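Kerneck Brewery opens its taproom kitchen to lunchtime visitors

Kerneck Brewery is delighted to announce that its taproom kitchen will be serving lunch six days a week from the start of the new year, with a proper menu of hot plates, salads and sandwiches to go alongside the beers brewed on the other side of the wall. We have been asked for this more often than for anything else since we first unlocked our doors, and we are so pleased (and, if we are being truthful, a little bit relieved) to be able to say yes at last.

Until now the taproom has kept to evenings, with a short snack list chalked up behind the bar. That suited us well enough in the early days, when the whole place ran on two fermenters and a borrowed fridge, but the number of people trying the door at midday has grown and grown, and it seemed a shame to keep sending them down the hill for a sandwich.

The new menu has been put together with our neighbours at Kleinschmidt, the family bakery at the bottom of the lane, who will be sending up rye loaves, soft rolls and a very good treacle tart each morning. Cheese and cured sausage come from the Wiron farm shop, and the kitchen has spent much of the autumn working out which of them sits best with which beer. The smoked cheese with our brown ale was an easy decision. The pickled onion took longer, and there were strong feelings on both sides!
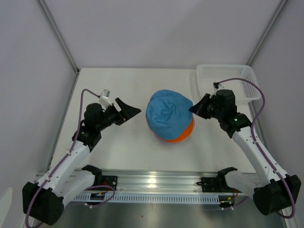

Page last updated: December 24, 2023

Regulars will be glad to hear that Alik, our wheat beer with apricot, is staying on the taps through the winter. It was first brewed as a summer special in July and was meant to bow out when the evenings drew in, but 1,413 of you filled in the cards we left on the tables asking which beer to keep, and Alik came out well ahead of the rest. We have made it a touch drier for the colder months, so it goes nicely with the chicken and leek pie, and rather wonderfully with the tart.

Two new beers will join it for the opening. The first is a dark mild, gentle in strength and meant for people who would like a pint with their dinner and still have a useful afternoon. The second is a pale ale made with a single English hop, which has a lovely marmalade bitterness and which the brewers have been talking about non-stop for weeks. The first batch of each comes to 2,000 litres, so there should be plenty to go round, though we make no promises about the mild if the weather turns properly cold.

Lunch will be served from noon until half past two. Tables of up to six can be booked at the bar or by telephone, and there will always be a few places kept back for people who simply wander in. Children are very welcome at lunchtime and have their own smaller plates, and well-behaved dogs may lie under any table except the ones nearest the kitchen door.

Full menus, with allergen notes, are available in the taproom, and printed copies can be posted on request. Press enquiries and requests for tasting samples should be sent to the Kerneck Brewery office, marked for the attention of the taproom team.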